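29 Sep 2025
Utar sim kit, evaluation, second sitting

Picked up where I left off before the long lunch. For anyone reading over my shoulder: Utar is the simulation package Inodum wants to sell us, and we have the trial licence until January. The price is 3000 a seat, which gets you the two-arm model, a set of kitchen tasks and a support inbox answered by a person called Tăng or a company called Tăng. I've had two replies and still can't tell.

Install went better than last time. The launcher no longer insists on its own colour profile, and the licence server only forgot me once. Lộc has it on the Flona workstation as well, so we can compare behaviour across machines.

Started with the pastry task: tart on the board, open box behind it, get one into the other. The default kitchen is marble from end to end, with a black marble board on top in case you felt short of marble. I'd put the renovation at more than the licence. 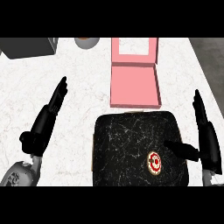

What I like

Scene loads in 9 seconds on the Flona machine. Resets are clean and the seed does what the manual says, a courtesy I've stopped expecting. The pink box has a proper lid with a window in it, and shallow walls on the tray, so there's an edge to clear on the way in. Whoever modelled it has bought a tart before.

What I don't

Default control rate is 60 and changing it means editing a file the manual calls "advanced" and then doesn't describe. Contact settings for the pastry are in a different file again. I set the crust friction far too high on the first go and got no warning at all – a range check would be nice at this price.

Camera export puts black bands across the top and bottom. They eat into the props along the far side of the counter. Wrote to Tăng asking if there's a switch for it.

Lộc Kiều's note, copied from the whiteboard before it gets wiped: "Ask if we can import our own gripper. If not, why are we doing this?" Fair. Added to the email, worded more politely.

To do

Run the same seed on both machines and diff the logs.
Find out what the second seat costs if the first one is already paid.
Try the task with the lid closed.
Buy tarts.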